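# Cuando la pinza dice que ha cerrado y no ha cerrado: diagnóstico del deslizamiento en prendas blandas

Esta guía es para quien reciba un lote de demostraciones con la pinza manual y se encuentre el mismo fallo que nosotros: el registro marca agarre correcto, el vídeo muestra la pieza resbalando. El manual de Gameder lo despacha en un párrafo y le echa la culpa al operador. Yo no me lo creo, y después de revisar 352 episodios me lo creo menos.

Si trabajas solo con piezas rígidas, probablemente puedas saltarte los pasos 3 y 4.

## Qué falla exactamente

El software calcula la apertura de los dedos a partir del codificador. Por debajo de cierto umbral da el objeto por sujeto. Con un bloque de plástico funciona bastante bien. Con una gorra, una bolsa de papel o un paño, los dedos pueden llegar al umbral pellizcando solo el borde, o cerrándose sobre nada. En los dos casos el episodio queda etiquetado como válido.

El segundo síntoma es peor: el brazo que reproduce la trayectoria tira de un objeto que no tiene cogido, no lo detecta y sigue hasta el final. En Lusville esto acabó con un dedo doblado contra el borde de la mesa. Se archivó como «desgaste». El dedo tenía tres semanas.

## Antes de empezar

- Parada de emergencia probada ese mismo día. Probada pulsándola, no mirando el piloto.
- Brazo sin alimentación durante los pasos 1 a 4. Solo se usan las pinzas manuales.
- Cables de las dos pinzas con holgura suficiente para cruzar la mesa entera.
- Tornillos de apriete de la mesa revisados. Si la mesa se mueve, todo lo que midas después no vale nada.

## Paso 1. Poner a cero las dos pinzas por separado

Abre el panel de calibración, elige la pinza izquierda, ciérrala del todo sin nada entre los dedos y guarda el cero. Repite con la derecha. El botón «calibrar ambas» existe y no lo recomiendo: en nuestra versión copia el valor de la izquierda a la derecha si esta tarda en responder, y no avisa.

Anota los dos valores a mano. Si difieren en más de 15 unidades del codificador, para y revisa la mecánica antes de seguir.

## Paso 2. Provocar el falso agarre

Coloca una gorra boca arriba en el centro de la mesa, con una pinza a cada lado. Acerca un dedo al borde, cierra lo justo y tira despacio hacia ti. Mira la pantalla y la gorra a la vez, o graba las dos cosas. Haz varias repeticiones cambiando el punto de contacto: la visera, el lateral, la banda interior.

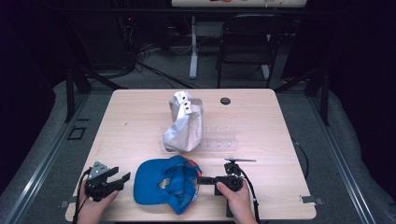

**Taller de Manipulación, grupo de incidencias · Lusville**

La gorra azul con el ribete naranja es la que usamos en toda la serie. El contacto en el borde derecho, con la pinza ladeada, es el caso que más guerra da. La tela cede, el dedo apenas muerde y el codificador se queda tan contento. La visera, más tiesa, dio bastantes menos falsos positivos.

Apunta para cada repetición tres cosas: el punto de contacto, lo que dijo el software y lo que hizo la gorra. No mezcles las dos últimas en una sola columna. Ya lo hicimos en la primera tanda y hubo que tirarla.

## Paso 3. Bajar el umbral (y no fiarse)

La solución oficial es bajar el umbral de cierre a 24. En `agarre.yaml`:

```
umbral_cierre: 24
tiempo_minimo_ms: 0
verificar_retroceso: false
```

Con ese valor desaparecen los falsos agarres en vacío. Los pellizcos de borde siguen ahí, porque una tela fina cogida de mala manera ocupa lo mismo que una tela fina cogida bien. El umbral mide distancia entre dedos. Llamarlo «detector de agarre» es generoso.

## Paso 4. Activar la verificación por retroceso

Viene desactivada de fábrica. Con `verificar_retroceso: true`, el sistema compara la apertura justo después del cierre con la apertura tras el primer tramo de movimiento. Si el dedo se ha cerrado más en ese intervalo, es que algo se ha escapado de entre medias, y el episodio pasa a «dudoso».

Reinicia el servicio después de cambiarlo. Recargar la configuración no basta, diga lo que diga el mensaje verde.

Repite las pruebas del paso 2 con los mismos puntos de contacto. En nuestra mesa, la mayoría de los pellizcos malos pasaron a dudosos. Se cuelan los lentos, en los que la tela va saliendo poco a poco. Para esos no tengo arreglo por software.

## Paso 5. Volver a reproducir en el brazo

Ahora sí, alimentación. Velocidad reducida, una persona con la mano en la parada y nadie inclinado sobre la mesa.

1. Carga un episodio que hayas revisado tú en vídeo.
2. Reprodúcelo sin objeto, para comprobar que la trayectoria libra el borde.
3. Reprodúcelo con la gorra.
4. Carga un episodio dudoso y comprueba que el sistema se niega a ejecutarlo.

Si el punto 4 lo ejecuta, corta y vuelve al paso 4. Nos pasó dos veces. El filtro leía las etiquetas antiguas, que se quedan en la caché de Kekness hasta que la borras a mano.

## Lo que sigue sin resolverse

Entwistle ofrece unas yemas de mayor fricción que supuestamente eliminan el problema. Pedimos los ensayos con tejido y nos mandaron un folleto con una taza. Hasta que haya datos con tela, no las instalaría en un brazo que va a trabajar cerca de gente.

Tampoco sé cuántos de los episodios grabados antes de octubre están contaminados. La etiqueta «válido» de aquella época no sirve para decidirlo y hay que mirar el vídeo. Si vas a entrenar con ese lote, revisa al menos todos los de gorras y bolsas, y no aceptes como respuesta que la tasa de éxito era alta: la calculaba el mismo umbral.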